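Category: Home & Workshop / Tables / Notes
Tags: tabletop, light wood, cleaning, readme
14 shares · 6 comments

# Fotwood – table notes and picture set

README for the Fotwood folder. Written fast, fix later.

Last edit September 27, 2023.

## What's in it

Notes and pictures of wooden tabletops in everyday use. Pale wood mostly. Tops only – no legs, no drawers, no chairs. Started as a cleaning log for the tables at Pandlow, grew from there.

- 1570 pictures
- 227 note files, plain text, one per table per visit
- 6 tables
- 17 marks that never came out, listed in marks.txt

Not every picture has a note. Every note has at least one picture, or should. If you find one that doesnt, say so in the comments.

## Folders

tops/ – pictures, sorted by table
notes/ – the text files
marks.txt – the stubborn ones
old/ – first try at sorting. Ignore. Will delete when I'm sure nothing in there is needed.

File names start with the table name, then a running number. Numbers skip where doubles got pulled. Not going to renumber, it breaks the notes.

## What a note looks like

Short. Table name, which side you were standing on, what was on the top, what got wiped and with what. Then marks. Then anything odd.

Words we use for marks:

- smudge – soft edges, sits on the surface as far as you can tell
- streak – longer than it is wide
- ring – cups, jars, paint cans
- dent – you can feel it with a fingernail
- scratch – same but thin
- unknown – use this a lot, it's fine

Grain direction goes in too. "Along" or "across" is enough. A mark that follows the grain is easy to miss, especially on the tables with darker bands. Marks across the grain jump out.

Please don't write "pencil" unless you saw the pencil. Gray marks could be pencil, could be dirt, could be off the bottom of a box. "Gray, unknown" is a good note.

## Cleaning, what we do

Dry cloth first. Always. Wet cloth on top of grit just drags it about.

Then a damp cloth, wrung out hard, one pass with the grain. Let it dry before writing anything down – damp wood looks darker and you'll log stains that aren't there.

Soft white eraser for gray smudges. Small circles, light hand, brush the crumbs off. Works on the Suvarna table nearly every time. Less so on the Prorik one, where the finish has gone thin near the middle and the eraser leaves a dull patch.

No sanding. One top got sanded early on and has never matched the others, and half its notes are useless now.

No oil either untill the series is done.

## Light

Biggest problem in the whole set. Light on pale wood washes out the grain, and it can hide a mark completely. If the middle of a top looks grayish white, go look again from the other side before you write "clean". Several early notes say clean and are wrong.

Warm even light is best. Overcast days were good for it.

Color is not corrected. Don't compare the color of two tables from the pictures, compare the notes.

## Known problems

- Two tables look nearly the same from above. Notes may be swapped in a few places.
- Wood type is a guess for most tops. We write "light wood" and leave it.
- Mark sizes are by eye. No ruler in most pictures.
- Some notes say "left" without saying left of what.
- marks.txt has no dates. Sorry.

## Sample

Light wood, middle of the top bare in both. Gray marks at upper left in the second one, two of them, running across the grain.

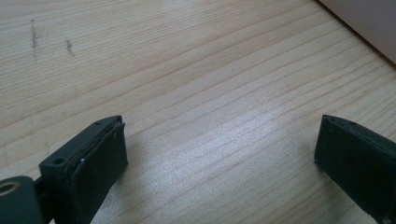
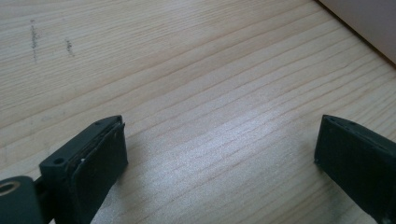
Reading time: 4 min

Note for the second picture, as it would go in the file: two dark gray marks, cause unknown. One narrow and longer, farther left. The other short, a bit to the right and slightly lower. Both specky. Sheen toward the center, grain soft there, check again from the other side.

## Using it

Fine to use for teaching, for practice, for your own table log. Say it came from Fotwood. If you add notes, keep the mark words above or the search stops working.

## To do

- split the long note for the Prorik table
- dates in marks.txt
- a better word than "odd"
- sort out the two look-alike tables, maybe a bit of tape under one corner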